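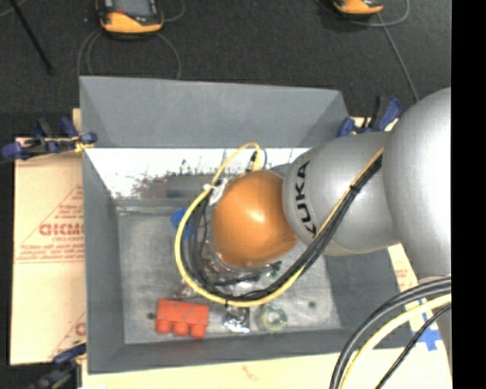
Plernen Allotments and Gardens Society
Minutes of the winter meeting, Jan 19, 2022, Bivgate Road hall

Typed up by me, Pylyp Palamarchuk, from my own scribbles. If I've got you wrong, tell me before the next meeting and I'll put it right. My handwriting went a bit wild during the water item.

1. Hello and sorry-can't-comes

We started late as the heating was making its noise again and people kept their coats on. Apologies from the two plots by the Skastwood gate, who both have colds, and from the Dmytriv family, who are moving house and say they are keeping their plot, so please stop asking me if it's free!

2. Last minutes

Agreed, with one change. In October I wrote that the bonfire rule was "relaxed". It wasn't, it was "left as it is". Sorry to whoever went and bought a brazier.

3. Water

This took up most of the evening. The bill for the year was £782, a good deal more than any of us wanted to hear, and there was a bit of a silence and then everyone talked at once. The top tank has a slow drip at the ball valve and I think most of the money is going into the nettles behind it. Someone wanted to put a lock on the standpipe. Someone else said she'd hand her key in the day that happened. I said could we mend the valve first and argue afterwards, and that was more or less carried.

Agreed: new ball valve for the top tank, up to £50 to spend. I'll buy it, and I'd be very glad of a hand fitting it as my knees don't like that tank. Water stays off until the frosts are done. Hosepipes still only for filling butts, please – not left running on the rhubarb while you go home for lunch (you know who you are, and so do I, I turned it off).

4. Rents

After item three we could hardly leave them where they were. Full plots go up to £33 a year and half plots stay the same for now. One vote against, on the grounds that it used to be a lot less in her dad's day, which I'm sure it did. Rent is due when the seed order comes in, same as always. Cash in an envelope is fine but do write your plot number on it. Last year I had one that just said "beans".

5. Seed potatoes and the big order

The list went round and came back with tea on it. If you put yourself down for Charlotte and meant Desiree, ring me this week. We're going in with the Skastwood lot again to get the delivery free, and the sacks will be in the hall lobby for one morning only. Onion sets are short this year so it's one bag each. I've also added broad beans, as I'd missed them off and was told so quite firmly.

6. The path by the hedge

Still a bog. We've been offered roughly 8 barrowloads of wood chip by the tree people, free if we shift it ourselves. Agreed to say yes. It'll be tipped by the Bivgate Road entrance and I'd like it gone quickly, or we'll have cars stuck behind it. Bring your own fork. There was a long chat about putting cardboard underneath. I'm for it, half the room wasn't, and we left it that whoever turns up with cardboard can lay it.

7. Any other business

The shed key has come back! It was in a coat.

Can we have a swap table at the spring open day? Yes, if it's kept away from the cakes.

Rats in the compost bays again. No cooked food in there, please, and that includes bread.

A question was asked about keeping hens. I said I'd look at the lease and I will.

8. Next meeting

Same hall, once the clocks have gone forward. I'll pin the date on the gate when the booking's confirmed. Bring a cushion, the chairs are not getting any softer.

Pylyp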